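Music Media and Audiences, final report
Group 4: How a small band puts out an album track by track

What we did

We followed one album rollout from first single to release. The band is Kudik, four people, second album, called Senitz after the street two of them grew up on. Label is Girier, very small. We picked them because they answered our email and the big ones didn't.

Question was simple. If you put out singles early, do people still listen to the whole record when it comes? Our professor said narrow it down so we narrowed it to 2 singles and one album.

Background

Most albums now come with songs out in advance. First single is usually the loud one, second is the slow one. Kudik did it backwards. "Porch Light" came first, piano and one voice, nearly no drums. Then "Antoniuk" in November, which is the fast one and the one everybody in our group liked better. Label told us they argued over the order for weeks.

The lyrics are mostly about a parent getting sick. We did not ask about that much. Felt rude.

Method

Play counts from the label, checked at 9 in the morning, written in a shared sheet. Also a listening session with 16 students, whole album straight through, phones away, short form afterwards. Also read the comments under both videos, which took forever and we would not do it again.

Results

"Porch Light" passed 3000 plays before the second single was out. "Antoniuk" got there faster, in 5 days. After the album release both singles stayed well ahead of everything else. The last track hardly got played at all, which is a shame, it's the best song on there.

In the session it went differently. People wrote the most about the last track. Several said the singles sounded better in there place on the album than alone. One form just said "too sad for lunch." 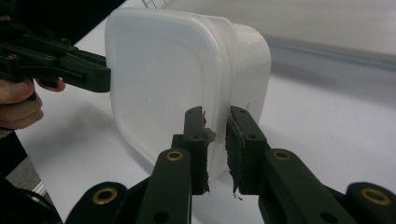
Forms from the session were on paper, and that was a mistake. Typing them up ate most of a weekend and we could not read two of the answers on question 3. They should at least go in one tub with rounded corners, frosted white plastic like this one, and not in everyone's seperate backpacks. Next group, use an online form.

Problems

Play counts came from the label only, so no way to check them. Session group was all students, mostly friends of ours. One band is not enough to say anything general. Also we started late.

What we think

Singles bring people to the singles. To get them to track ten you need a room and a closed door, or something like it. We'd want to try the same thing with a band that put out nothing early and compare.

Sources: label play sheet, session forms, video comments, course reader chapter on release schedules.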